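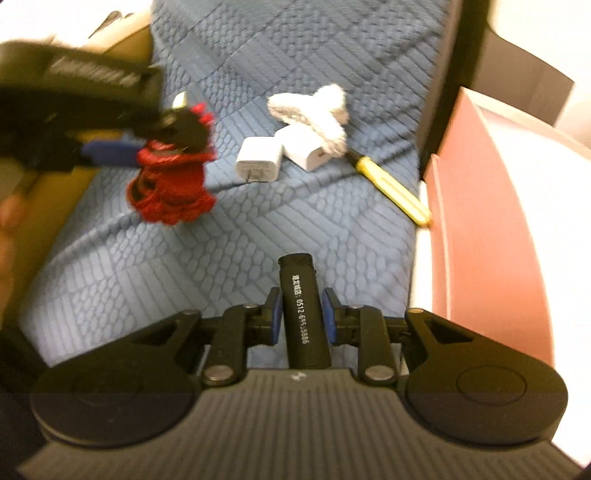 Hand-held gripper collection: how much clutter do you leave on the cloth?

Started by burkix_tomas, 14 replies, page 1

burkix_tomas
Hello all. I am collecting pick and place examples with two hand-held grippers, one for each hand, on a quilted blue cloth. The task is simple to say: take the objects from the cloth and put them in the box on the right. My objects are mixed on purpose. Chargers, a screwdriver, soft crocheted things, a black cylinder with printing on it. I have now 849 episodes and before I continue I want to ask about two points.

First, the objects touch each other. The white plush thing lies on the charger and also on the screwdriver. Do you allow this or do you separate everything before you start to record?

Second, both hands are working at the same time. When the right gripper holds something, the left one is already going for the next item. In the wrist view of the right gripper the left one is then only a blur. Is this harmful for the training?

Thank you in advance. English is my third language, please ask if something is not clear.

selville_ops
Leave the overlap in. We separated everything for our first set and the policy was helpless the moment one thing was on top of another. It pushed the fingers straight down through the soft item and closed on both.

grindden
I disagree with selville_ops, at least for a first set. If the pile is in every episode, your policy never sees a clean grasp of the charger alone. A charger is hard enough, it has prongs and slippery sides. I would record single objects first, then pairs, then the mess.

selville_ops
grindden, that is double the work for the person with the grippers. And the clean grasps come for free. Near the end of each episode only the last objects are on the cloth, and they are alone.

grindden
Only if your operator does not always leave the same object for last. Ours always left the screwdriver. We had plenty of lonely screwdrivers and no lonely chargers.

burkix_tomas
This is a very good remark. I looked in my own files after reading it, and I do the same with the crocheted things. I take the red one early because it is easy, and the hard plastic waits. I will write the order on a paper before each episode and follow the paper.

lsawatzky
Laurier Sawatzky here, I label for a small group so I see the other end of this. About the second point. The blur of the other hand does not bother me so much. What bothers me is when I cannot say in which moment the grasp begins. In a wrist view with the object standing upright between the pads and a small gap still on both sides, is it "reaching" or "holding" or already "released"? From one still I cannot tell. Please make a short stop before closing. Half a second is enough for the labeler, and the operator gets used to it in one afternoon.

quintanilla_r
Please do NOT make stops. The model will learn the stop. We did exactly this in July and the robot was standing over every object like it was thinking about its life. We took out the pauses from the recordings later, and then the finger width and the video did not match any more, so we threw the set away.

lsawatzky
Then you cut badly. If you log the finger width together with the video you can drop the idle steps from both.

quintanilla_r
We did log it. The clocks were different. I accept that the fault was ours, but a beginner will have the same fault. If burkix_tomas logs the width he does not need the stop at all, the label can come from the width.

lsawatzky
For hard objects yes. For the plush no, the width continues to go down while the fingers squeeze it, and I still have to look at the video to decide.

burkix_tomas
I do log the width, with the same clock for both hands. So my plan is: no stops, labels from the width for the hard objects, labels by eye for the soft ones. Is this acceptable for both of you?

quintanilla_r
For me yes.

lsawatzky
It is more work for me but it is correct. One more request. If you have objects with strong printing, like your cylinder with the phone number on it, turn the printing away in a part of the episodes. I have seen a policy that was looking for the white letters and ignored the same object from the blank side.

selville_ops
Seconding the printing. Also change the cloth. Quilted fabric with creases is nice because it looks different every time you move it, but it is still blue, and if your finger pads are blue too you want some episodes where the background is not. We use 2 cloths and swap them every 8 episodes.

grindden
And move the box. If it is always on the right, the right hand learns "close the fingers, go right" and nothing more. I still say record the single objects first, but I see that I am alone with this opinion.

burkix_tomas
You are not completely alone. I will record one part with single objects, only the chargers and the cylinder, and the rest stays mixed. The box goes to the left side from tomorrow morning. I have a green towel at home for the second cloth, I do not know if the texture is too flat. Has anybody used a towel?

selville_ops
Towel loops catch on the plug prongs. Try a bed sheet.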